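Subject: Re: [bench-practice] Draft 4 of the tabletop rules, comments wanted
List: bench-practice
Month: July

Replying to the whole draft at once, section by section, since my last attempt at inline comments came out of the archive looking like a ransom note.

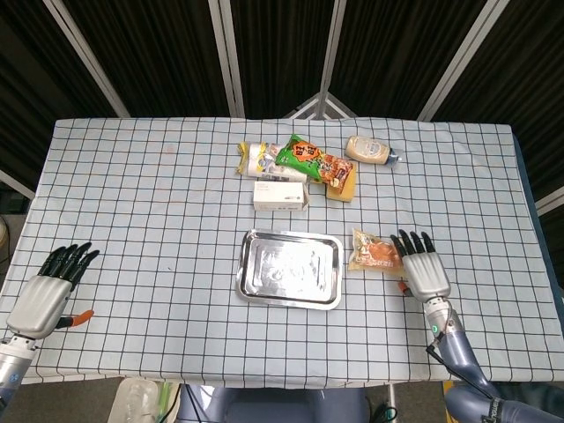 1. What I'm replying to

> Draft 4 is on the list page. The changes from draft 3 are small. We
> propose (a) that the table be set up before the arms are powered,
> (b) that all items be inside the reach of both hands, (c) that a
> "standard grocery set" be defined, and (d) that the operator "remain
> attentive at all times." Sametti has asked whether (c) can be fixed
> to a list of 40 named products. Orellana would like it left open.
> Please comment before the end of the month. Silence will be read
> as consent.

Silence on this list usually means the mail server is down again, but fine.

2. On (a), setting up first

Agreed, and I'd go further. Draft 4 says "before the arms are powered" and then, two paragraphs on, lets you "make minor adjustments to item placement" with the arms live. I have yet to meet the person who thinks their adjustment is a major one. Strike the second passage. If a pouch needs moving, the arms go to hold, the light gets checked, and then your hand goes in. It costs us 30 seconds a reset at Pletis. We timed it because somebody said it would ruin the schedule, and the schedule was already ruined.

The draft should also say what "hold" means. On our setup it means the joints are braked. At Morent it seems to mean that the software has promised not to do anything. These should have different names.

3. On (b), reach

I'd drop "both hands." A table where everything is reachable by both hands is a very small table. What matters is that each item is reachable by at least one hand without the two forearms crossing, and that anything shared between them, like a tray, goes in the middle near the front. Ours sits there with the groceries behind it, and the hands start either side.

Please also add a line about cloths. The draft treats the table surface as flat, and anyone who has put a tablecloth under a robot knows better. A wrinkle along the front edge is enough to catch a fingertip. My suggested wording: "Cloths shall be smoothed before each session and clipped where possible. Patterned cloths shall be noted in the log." The second sentence is there for people using grids, who tend to start treating the lines as a ruler. A grid printed on wrinkled fabric is a poor ruler.

4. On (c), the grocery set

I'm with Orellana. A list of 40 named products will be out of date the first time a maker changes a bag, and then half of us are out of compliance over a snack. Define the set by how things behave when you grab them:

- at least one soft bag that crumples
- at least one flat pouch
- at least one bottle, which may be laid on its side
- at least one small box
- at least one roll or cylinder that can get away from you
- at least one thing that squashes

Sametti's worry, as I understand it, is that open lists get filled with whatever is easiest to pick up. That's a fair worry. So require that at least two items touch or overlap at the start. A bag lying across a roll is a different job from a bag by itself, and a team that only ever runs tidy rows should have to say so in its report.

I'd also like packaged food to be marked "not for eating" once it enters the set. We lost a pouch in the spring. No suspects.

5. On (d), attentiveness

"Remain attentive at all times" is a wish. I went back through our log and found 326 resets, and I would not swear to having been attentive for all of them. Give the operator something to do that can be checked: stop control within arm's reach, cables looked over before the first run, nothing left on the floor under the arms that a foot could find. Our own floor would have lost points on that last one more than once, so I'm not writing from a great height.

The clause reads to me like something lifted from a 1958 boiler manual, and I mean no disrespect to boilers, whose operators at least had a gauge to look at.

6. Small stuff

"Gripper" and "hand" are used for the same thing in section 2 and for different things in section 5. Pick one, or define both.

The backdrop clause says "plain dark material." Does pleated count? Ours is black and pleated, on a folding frame, and I'd rather not iron it.

The appendix still refers to Appendix C. There is no Appendix C.

I can turn sections 3 and 4 into proper draft wording if the editors want it. Otherwise read this as a yes on (a), a no on (b) and (d) as written, and a yes on (c) with the open list.

Bench operator, Pletis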